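Nimico Community Health Group
Minutes of the open meeting, June 14, 2019
Held in the upstairs room, Montoya Hall

Present: 23 members, plus the speaker from the Jasteck practice pharmacy.
Apologies were received from the Mavell branch.

1. Minutes of the last meeting
Agreed as a true record, with one correction: the walking group leaves from the library steps and not the car park. Signed by the chair.

2. Talk: hay fever remedies, from the chemist and from the kitchen
A terrific turnout for a warm evening, and a terrific talk. The speaker took us through the tablets first: the older antihistamines, which can make you drowsy, and the newer ones, which are less likely to. Many of us had never realised that nasal sprays work best when started before the season gets going, and several people wrote that down at once! Technique came up too (head slightly forward, aim away from the middle of the nose, no great sniff afterwards).

We then moved on to the home remedies, and here the room really came alive. Local honey was raised almost immediately. The speaker said the evidence for it is weak, as the pollen bees collect is mostly not the windblown sort that sets people sneezing, but there's no harm in an adult enjoying it on toast. Babies under a year old must not have honey at all. Saline rinses got a much warmer report, provided the water has been boiled and cooled first. Butterbur was discussed with more caution: some trials look promising, but there are worries about the liver, and the advice was to speak to a pharmacist before trying it.

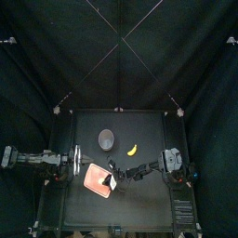 Cup and toy banana on the tabletop.

Questions went on well past the half hour we had set aside. Can you take a tablet and use a spray together? Often yes, but check with the pharmacist if you take anything else. Does a smear of petroleum jelly round the nostrils help? It may trap some pollen, and it costs next to nothing. One member asked about eye drops and contact lenses and was advised to read the leaflet, as many drops need the lenses out first. The speaker was thanked very warmly and has agreed to come back in September to talk about sleep, which we are all looking forward to.

3. Leaflets
The new pollen leaflet has been a real success. We printed 265 and more than 200 have gone already, mostly from the surgery desk and the Mavell branch. Agreed to reprint, with the saline rinse instructions added on the back and in larger type. The wording will go to the Jasteck pharmacy for checking before it is printed.
Action: secretary.

4. Herb bed at Montoya Hall
The mint has taken over again. The thyme and sage are doing beautifully, and the chamomile is in flower for the first time, hooray. It was pointed out that chamomile belongs to the daisy family and can upset people with ragweed or daisy allergies, so a label saying this will go beside it. Offers of large pots for the mint would be very welcome.
Action: garden group.

5. Any other business
The Nimico newsletter needs copy by the end of next week. There are 8 places left on the first aid evening, so please put your name on the sheet by the door. A request for decaffeinated tea was agreed.

The meeting closed at 9.15 pm.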